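Candle making at the dining table, or the 3 hour kit

I have a drawer of kits. Soap, bath bombs, a macrame owl. So when the Boson candle kit turned up at 191 pages of reviews deep on the Plosow site, nearly all of them glowing, I should have known better. I bought it anyway.

The leaflet promises "a relaxing afternoon" and says the whole business takes 3 hours. It doesn't say whose hours. Mine went on melting wax in a pan I now can't use for milk, and on reading step four over and over, which tells you to "prime the wick" and then never mentions it again. Is priming the same as dipping? The Boson website has a video, 111 seconds long, most of it a woman smelling things.

I did it all at the big table, on the glass, over the blue and white cloth. Glass is the one bit of advice I'd pass on. Wax lifts off it with an old bank card, and I have never got it out of a carved chair yet.

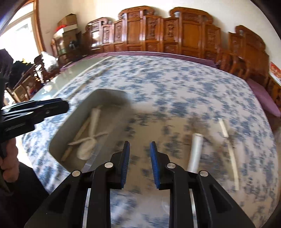
Tretden left a comment on my last post saying I was being unfair, that cotton string is perfectly good wick and people have managed with it for centuries. You just have to soak it in salt water and let it dry overnight, apparently, and keep it straight with a bit of stick across the top of the mould.

Well, maybe. People managed with all sorts for centuries. I tried the salt water and my candle lit, spat, and went out before I'd found somewhere to put the match. The second one burned nicely down one side -- the side facing the curtains, of course.

The scent is another matter. "Rotich Orchard" smells to me of floor polish, and a shop candle would have cost less than the postage. I've still got half the wax, so I'll try a thicker wick in June when the windows can stay open. I'm not expecting much.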